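Train stopped 370 meters short of Flestholm for an hour after a person was hit – can I claim for the delay?

**Preda**

I was on the late afternoon train from Rilmont to Flestholm. We stopped just outside Flestholm station and the conductor announced that the line was closed after a person had been struck further up the track. We sat there for over an hour. The power stayed on but the doors were locked the whole time, and by the time we were let into the station I had missed the last bus to Daltetti and had to pay for a taxi.

I feel bad even asking, because somebody may have been badly hurt or worse. But the taxi was expensive and I don't have a lot of room this month. Does the railroad pay anything back when the delay is caused by an accident like this? And why couldn't they let us walk along the track? We could see the platform lights.

I have my ticket and the taxi receipt. I did not get the conductor's name.

**old_signal_box**

They won't pay. It's an accident, not their fault. Same thing happened to me in March a couple of years back and I got nothing. Didn't bother writing in though.

**Floarea Furtună**

I worked in the ticket office at Rilmont for 14 years, so I can give you the version we used to give people at the window. Rules may have changed a bit since I left, so check the conditions on the back of your ticket or on the operator's site.

The fare and the taxi are two separate claims.

- **Fare.** When I was there, delay refunds went by how late you arrived, whatever the cause. Anything over 30 minutes could be claimed. Over an hour was a bigger share of the ticket price.
- **Taxi.** This one was up to the customer office. If the bus was on the same through ticket they usually paid. If you bought the bus ticket separately they usually said no the first time, and some people got it on a second letter.

Send a copy of the ticket and keep the original. Put down the train's scheduled departure time, the time you got off at Flestholm and the time of the last bus. You don't need the conductor's name, they can look up the crew from the train.

About walking – no. After a person is hit, the police have charge of that piece of line until they release it, and trains on the next track may still be moving or about to be let through at low speed. The drop from the door to the stones is also higher than it looks, and in the dark people turn ankles. I know of one stop where passengers forced a door and the line stayed shut a good while longer because staff had to go out and find them.

You don't have to feel bad about asking. The claims desk is not the same people as the ones dealing with the accident, and a claim takes nothing away from anyone. If the announcement upset you or you saw anything from the window, call the operator and ask whether they can point you to somebody to talk to.

One more thing, the form online has a box for your explanation and it cuts off at 600 characters without warning you. Write it somewhere else first and paste it in.

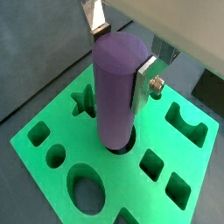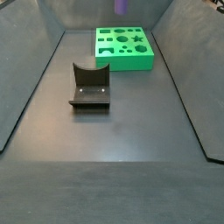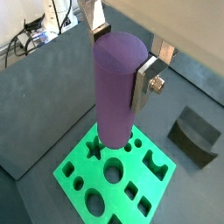
Rilmont, 12 February 2021

Edited to add: the Flestholm ticket window takes paper claims too, if you would rather hand it over in person. Ask them to stamp your copy.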